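An Afternoon in the Kitchens That Aren't There

I have been to a good many open days in my time, from sewage works to a cheese cave, and I've learned to judge them by the biscuits. By that measure Idalent does very well indeed. There was a proper spread laid out by the door when I came in out of the drizzle, with shortbread and something sticky with ginger in it, and a great silver urn of tea that needed a firm hand on the tap. I mention the tap because I was to spend a large part of the afternoon thinking about how hard it is to work one.

Idalent makes robots for the home, or at any rate it hopes to. It has been in Clerness for a while now, at the far end of the road that runs down past the old dye works, and I must have driven by it dozens of times on my way to Edley without giving it a second look. The building is long and low and has a roller door at one end. Until a few weeks ago I'd have said it was a tyre place. Then a card came through the door inviting local people to drop in on Tuesday from half past one, and I thought, well, why not, the garden's too wet to do anything with.

I suppose I was expecting a robot that would make me an omelette. I think most of us were. There was a family with a boy in a dinosaur coat, several people from the allotments, a few students with notebooks, and a pair of elderly sisters in matching scarves, and we all stood about with our cups looking hopefully at the roller door as if something might come striding out from under it.

What we got first was a talk, and a very nice talk it was too, given by a young engineer with her sleeves pushed up and a habit of apologising to the projector. She told us that the company's robots spend nearly all their working lives in kitchens, and that hardly any of those kitchens exist. They are made on a computer, down to the grain in the floorboards and the knobs on the cooker, and the robot (which is also made on a computer, for this part) is set loose in them to learn how to get about and pick things up and put them down again. There are 63 of them at the moment. Some are big country affairs with an island in the middle, and some are the sort of galley you can only get out of by walking backwards. I asked whether any of them were dirty. She said they were working on that.

Then she dimmed the lights and put one up on the wall. I had imagined we'd be looking down on the robot from the ceiling, as you might watch a toy train, but the view she had chosen was the robot's own, with its fingers poking up at the bottom and a great expanse of dark floor in front. The white cupboards have long black handles of the kind my daughter put in last year and has been wiping fingerprints off ever since. It took me a moment to stop looking at it as a kitchen I might like to own and start looking at it as a problem. How far away is that oven? Would you bump the corner going round? It's rather like being shown your own house by someone who has never seen a house.
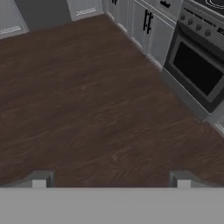 But why go to all that trouble, came a voice from near the biscuits, when you could buy a second-hand kitchen, bolt it together in the back and let the thing practise in that until it gets it right?

There was a general murmur of agreement, and I was murmuring along with the rest of them. It does seem an awfully roundabout way of going on. The engineer was clearly used to the question, and I thought she answered it handsomely. They do have a real kitchen in the back, she said, and we'd be seeing it shortly. But a real robot in a real kitchen can only try a thing as fast as a robot can move, and when it gets a thing wrong there's a plate on the floor, or a dent in a door, or a motor that needs looking at, and somebody has to come and put everything back where it was before it can have another go. In the pretend kitchens they can run 300 attempts at the same job while everyone is at lunch. The plates can be dropped all day long. And when the robot has got the hang of one kitchen they can change it under its feet, so to speak, moving the sink along or hanging the doors the other way, and see whether it has learned about kitchens in general or only about that one.

One of the sisters in scarves wanted to know if it could tell a pretend cup from a real one, and the engineer said that was very nearly the whole of her job. A cup in the computer behaves itself. It has the weight it has been given and it slides the way it has been told to. A real cup might have a drop of tea in the bottom, or a chip in the rim, or a handle that your mother-in-law glued back on. A robot that has been brought up entirely among well-behaved cups can come as something of a baby into the world, and the gap has to be closed bit by bit, by making the pretend world a little more awkward each time. They add wobble and they change the light. They tell the robot that its own arm is slightly heavier than it thinks it is, which struck me as unkind, though I could see the point.

The boy in the dinosaur coat asked if he could have a go, and to everyone's delight (mine especially, as I'd been wanting to ask the same thing and felt I was too old) the answer was yes. They had set up a table with a couple of hand controls on it, a bit like the ends of a skipping rope, and you moved them about in the air and the arm on the screen moved too. This is another way of teaching it, apparently. You show it how you would do the job yourself, over and over, and it takes your clumsy efforts and tries to find the sense in them.

The boy was very good. He sailed across the floor and had the arm over towards the worktop before I'd finished my shortbread. I was dreadful. The first thing I did was to drive straight into a cupboard, and the second was to reach for the tap with such enthusiasm that I went clean past it and ended up somewhere near the window. When you stretch out your own hand you simply know where it has got to, and you don't think about your elbow from one year's end to the next. Working somebody else's arm you find there is a great deal of it, and that all of it has to go somewhere. I had 3 minutes and by the end of them my shoulders were up round my ears.

It did make me look at a sink properly, perhaps for the first time. The one in this kitchen is set into a white marble top with faint grey veins, a handsome thing, with a plain steel tap behind it that has a little lever on the side. You or I would nudge that lever with a knuckle while holding a saucepan and talking to the dog. For the robot it's a small target at the back of a deep hole, with a soap bottle on one side ready to be knocked over, and to get there at all it must bring a large white arm in over the front edge without leaning on anything.
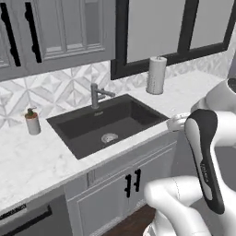
I gather that it's the leaning which gives the most trouble. People lean all the time. We prop a hip against the counter and rest a wrist on the edge of the basin, and it steadies us, and a robot that is never allowed to touch anything except the thing it has been sent to fetch is making life very hard for itself. So they are trying to teach it when a touch is harmless and when it isn't. One of the other engineers, a tall man with a very soft voice, told me he'd been working on nothing else since November, and that he could no longer wash up at home without noticing where he put his elbows.

At 4 o'clock we were taken through to the back in small groups to see the real kitchen, and I'm afraid I liked it less than the pretend ones, if only because it was cold in there and smelt of new chipboard. But the robot was a fine sight. It stood by the draining board with its arm folded, and when the soft-voiced man pressed something on his tablet it unfolded itself, thought for a bit, and picked up a yellow sponge. Then it put the sponge down again a hand's breadth to the left. We clapped like anything. I don't believe I have ever applauded a sponge before, but after my own performance with the hand controls I knew exactly what I was looking at, and I would have clapped longer if I hadn't been holding a cup.

It didn't all go so smoothly. On the second try it closed its fingers on nothing at all and carried the nothing very carefully to the left, and set it down. Our group was enchanted. The engineers groaned and wrote something on a whiteboard, and one of them went off to look at a recording, and I had the feeling they'd found that more useful than the time it worked.

I asked the question I always ask, which is when I can have one, and I was given an answer I rather respected. They don't know. They'd like to try a few in people's homes before too long, doing one or two dull jobs such as wiping down and putting away, and they'd sooner it did those dependably than did a dozen things for a film. There's a list you can put your name on. The sisters both signed it, separately, though I understand they share a kitchen.

By then it had got dark and the rain had come on properly, so I gave the allotment people a lift back up the hill and we stopped at Võ, the noodle place opposite the station, to get warm. You can see straight through to the stoves there from the front tables. We sat and watched the cook lift a lid with one hand and turn off a tap with the back of the other, leaning on the counter all the while, and we let our soup go nearly cold.

Idalent plans another open afternoon in the spring, with a session for schools in Clerness and Edley in the morning. Children under ten will need an adult with them for the hand controls. I'd get there early if you want the ginger ones.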